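Coursework > Environment and Society > Projects > Watering pot plants in shared study rooms

Watering pot plants in shared study rooms

1. Background

Falell House has pot plants in most of its study rooms. Many were in poor health by November, and students blamed the heating. Our project looked at whether watering was the real cause. The report was handed in on 1st June.

2. Method

We chose 6 rooms and split them into 2 groups. In the first group anyone could water the plants, as before. In the second, one student per room watered them after pushing a finger into the compost. If it felt damp below the surface, the plant was left alone. All pots were filled with the same Bromix compost, and we wrote down every watering in millilitres.

3. Results

The open rooms used 2769 ml per plant over the test and the checked rooms used 2000 ml. Yellow leaves were more common in the open rooms, mainly on plants near the door — the ones people walked past most. Two pots there had standing water in the saucer on nearly every visit.

The Bittencourt room did not fit the pattern. Its plants were watered freely and stayed green, probably helped by the large south window.

4. Problems

Some students forgot to fill in the sheet, so the figure for the open rooms may be too low. The Grakik moisture meter gave different readings in the same pot, and we stopped using it.
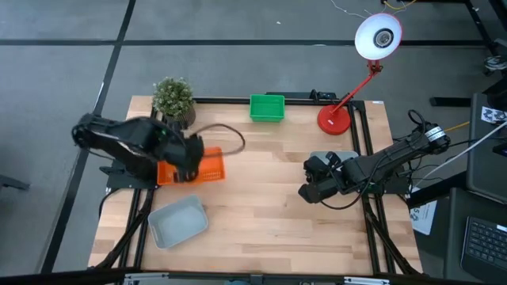

We would also weigh the pots next time — a kitchen scale would do — and run the test through a full winter.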